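# Small cubes keep sliding off a flat plate when I clear them into a bucket

Asked by Sem Desmet

I run a table game for a kids' club and one station is just cubes, a plate and a bucket. They move the cubes from the plate to the bucket and then start over.

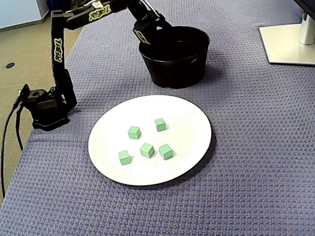

## The question

The cubes are small and green. The plate is large, white and flat, with nothing much at the edge to stop anything. The bucket is black and stands behind the plate on a blue-gray cloth.

Two things bother me:

- Cubes get bumped and go over the side of the plate. Then they end up under the table.
- Once a cube is in the bucket it's hard to tell if everything made it back at the end. The inside is dark, and the room has one ceiling light at the far end.

I have 24 cubes in total but only put a few out at a time. The spares live in a zip bag. Last time I packed up I had 20, and I still haven't found the rest. Should I change the plate, the bucket or the cloth? I'd like to keep the cloth if I can, because without it the noise is bad. Budget is small.

## Answer from Ineke Bakker

*Marked as helpful, 11 votes*

Change the plate first. A flat plate is fine for cake but there's nothing on it to stop a cube. Use a plant saucer or a pie dish, anything with a lip as high as the cube. Don't go much deeper than that or the little ones will knock their knuckles on the side.

If you want to keep the plate, cut a circle of rubber shelf liner and lay it on top. Cubes stay put on that even if the plate gets a shove. Wash the liner in the sink with dish soap and let it dry flat, or it curls.

Keep the cloth. A cloth with some texture helps, since a cube that lands on it usually doesn't roll far. Make sure it hangs over the table edge evenly and clip it underneath. At our place most of the lost pieces came from somebody pulling on the cloth, and the clips fixed that.

For the bucket, put a circle of white paper or felt in the bottom. You'll see green against white right away. I traced the base of mine with a pencil and cut just inside the line. Tape it down with a loop of masking tape, otherwise it comes out with the cubes when you tip the bucket.

## Answer from Libor Kováčik

Get a clear bucket. Problem solved. The Komier ones at the discount store are fine.

> **Sem Desmet:** I looked at those, but they're taller than what I have and the smaller kids couldn't reach in to get the cubes back out.

> **Libor Kováčik:** Then cut it down with a utility knife and put tape on the rim.

## Answer from Joris Mertens

I agree with the lip on the plate. I would also move the bucket. With the bucket behind the plate, everyone has to reach across the cubes to get to it, and sleeves drag them off. Put it to the right of the plate for right-handed kids and to the left for the others. It takes a few seconds to switch.

For packing up, use an egg carton. Two full-size cartons hold 24, one cube per cup, and you can see an empty cup without counting. Write "cubes" on the lid and keep the zip bag for something else.

Check the vacuum cleaner bag for the missing ones. Also check inside the folds of the cloth if you store it folded.

## Update from Sem Desmet

Went with the shelf liner and the white felt, and moved the bucket to the side. Two of the missing cubes were in the hem of the cloth, where the stitching has come open. Still looking for the other two. I'll try the egg cartons in July when the club starts up again.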